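Budget and Equipment Plan, Semester 2 Report
September
By the Ollstead project group

Our project places parts into used desktop computers with a robot arm. This section covers what we need to buy before the next stage. 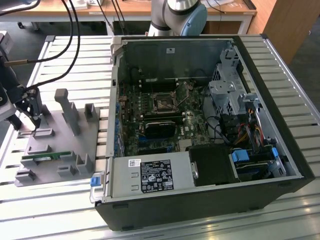
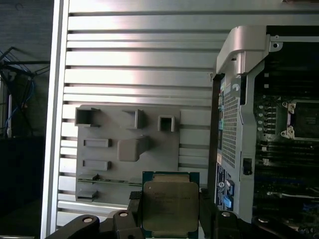

Grippers come first. Wivness quoted 11 weeks for a spare pair of fingers, so we need to order early. Damora is faster but won't sell fewer than 50. Printing the fixture plates ourselves used 27 hours of printer time, and we've allowed 60 for the next lot. Used towers will come from Tambunan, who can hold them until our grant is paid. Cable guides can wait.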